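**Stoltley, Friday, January 2, 2026** – Plesidness, the maker of play kitchens and classroom food sets, today opened orders for Grovanari, a cooking and table set for preschools, kindergartens and children's libraries. The set has 14 pieces and goes on sale at $412 for a full classroom kit, which includes a storage bin and a printed activity guide.

Grovanari is meant for the kitchen corner, where children sort, stack, pretend to cook and put things away. It has a full-size frying pan, a small saucepan, two serving plates and ten food pieces. The foods are ones most children will know from home: bread, rolls, potatoes, eggs, peppers, peas, a lemon and a slice of cheese.

Plesidness started work on the set after hearing from teachers who order from the company every year. Many said their play food wore out in the same places. Stems came off, thin parts cracked, and painted faces rubbed away. Others said their play pans were too small for the foods that came with them, so children gave up on the pan and used the floor. Grovanari uses a pan of the size found in a family kitchen. Every food piece in the set fits inside it.

The foods are also larger than those in the company's earlier sets. The smallest can be held in a child's whole hand, and none has a part that comes off. Surfaces are textured so that a potato does not feel like an egg, and teachers can use the pieces for sorting by touch as well as by color and shape. 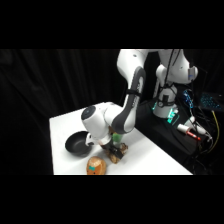
*A frying pan and food items on a white tabletop.*

The activity guide has six lessons. Each one takes up a single page and can be set up on any table with enough room for the pan and a plate. The first asks children to put the foods into groups and say how they chose them. The second uses the pan and the plates for taking orders and serving. Later lessons cover counting, taking turns, setting a table and clearing it. The clearing lesson ends with every piece back in the bin, and the inside of the lid shows a picture of each one so that children can check for themselves what is missing.

The guide is written in everyday words and does not call for other supplies. Schools may copy the pages for their own classrooms. A Spanish edition will ship with the same kit number in November, and customers who buy the English edition before then may ask for the Spanish pages at no charge.

**Care and storage**

Food pieces can be washed by hand in warm water with dish soap and left to dry on a rack. They should not go in a dishwasher. The pan and saucepan can be wiped down with a damp cloth. Both are play items and must not be put on a stove, in an oven or in a microwave. The handles are fixed and cannot be taken off.

The storage bin is low enough to slide under a standard classroom shelf. It has a flat lid without a latch. Two bins can be stacked, and a label holder on the short side takes a regular index card.

**Single pieces and replacements**

All 14 pieces can be ordered one at a time. Plesidness has sold replacement parts for its larger furniture for many years, but this is the first time the company is doing so for food and cookware. Schools that lose a potato or a plate will be able to replace it without buying a new kit. Replacement orders do not have a minimum, and the company will keep parts for Grovanari in stock for as long as the set is in the catalog.

**Availability**

The first run is 800 kits. Orders are open now through the Plesidness catalog and through Alemayehu, the school supply dealer that carries the company's tables and shelves. Kits ordered through Alemayehu can be added to an existing furniture delivery. Orders placed directly with Plesidness ship from the Stoltley warehouse.

Schools and libraries may pay by purchase order. Family child care homes can buy at the same price and do not need a school account. Unopened kits may be returned within the period printed on the packing slip. Opened kits may be returned if a piece is damaged on arrival, and the company will send the replacement piece first so that the rest of the kit can stay in use.

A sample kit is on display at the Plesidness showroom in Stoltley during regular business hours. Groups that want to try the lessons with children at the showroom should call ahead to reserve the table.

**About Plesidness**

Plesidness designs and sells play kitchens, low tables, shelving and pretend-play sets for early childhood classrooms. Its offices, showroom and warehouse are in Stoltley. The company sells to public and private preschools, child care centers, libraries and families.

**Press contact**

Plesidness Press Office, Stoltley
Product sheets and the full piece list for Grovanari are available on request.

###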